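The Harb Inventory

The estate was recorded as lot 301 in the Collholm register. It consisted of one flat on the second floor at Lostulley, its fittings, and the clothing of the late occupant. Donal Tierney was engaged to list the contents at a fixed rate. Mebrat Jemal, the occupant's niece, held the key.

Tierney worked by room. Fittings came first, then furniture, then textiles. Textiles were entered by type, fibre, colour and condition. Items below a resale value of 16 were entered in groups. He explained this to Jemal at the start, and she signed the sheet dated 18 March 2025 to show that it had been explained.

The kitchen took one hour. The bedroom took two. A wardrobe from the Harb works was valued at 940, less a deduction for the left hinge. By early afternoon only the small garments remained, and these were brought to the kitchen table, which had a green and white checked plastic cloth on it and the best light in the flat. Jemal put a blue cardboard box beside them. Tierney noted the box as packaging, no value. 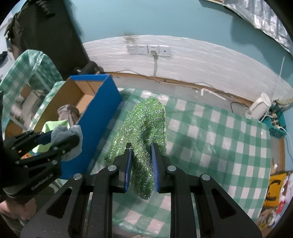
"The green one with the metallic thread," Tierney said. "Is it to be grouped?"

"What does grouped mean for it?"

"It goes down as knitwear, various. One line, one figure."

Jemal asked what the alternative was. He said the alternative was a separate entry, with a description long enough to tell the item from others of its kind. It would add nothing to the total. She asked for the separate entry.

He wrote: knitted, green, silver thread throughout. He then asked for the origin, as the form had a space for it.

"Cirkach," she said. "She bought the yarn there in May, the year of the floods. She made it on the train back and ran out before the border."

"Ran out of yarn?"

"Yes."

Tierney considered the form. There was a code for unfinished goods, 73, but it applied to trade stock. There was no code for domestic work. He left the code blank and wrote the word Cirkach in the space for origin, then the word incomplete under condition. He read the line over and crossed out incomplete.

"You had that right," Jemal said.

"Condition refers to damage," he said. "There isn't any damage."

He ruled a line under the entry and asked for the grey things next. She passed him the pale blue one first - it was nearer - and he moved the ruler down the page.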